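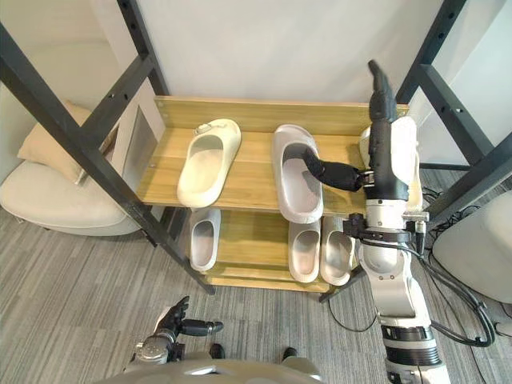
Shoes Off at the Door: Habits in Shared Student Houses
Project report, Nikau Te Moana
8 January 2026

1. Background

In Drarkville many students live in shared houses, and each house has its own rule about shoes. I wanted to know how these rules begin and who keeps them. My supervisor suggested a small study, so I asked 20 residents in 8 houses. The interviews were made in November, mostly in the kitchens.

2. What the residents said

In most houses the rule was never written down. The first person who moved in took off the shoes, and the others followed. One house on Bundgaard Street had a paper sign on the door, but the residents told me that guests do not read it. Several people said that they feel rude when they ask a visitor – especially an older one – to take off the shoes. 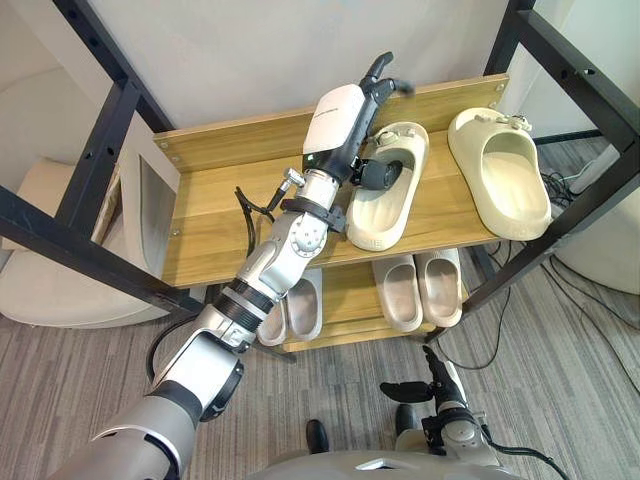 Figure 1. Wooden two-tier rack with a cream-colored slide slipper on the upper shelf.

Slippers for guests were a more difficult question. Some residents find it friendly to offer them, others do not like to wear what another person has worn. Floor material was also important: people with carpet were stricter than people with tiles.

3. Limits

The group is small and all houses are near the campus. I did not speak with landlords. In the next term I would like to repeat the questions with families.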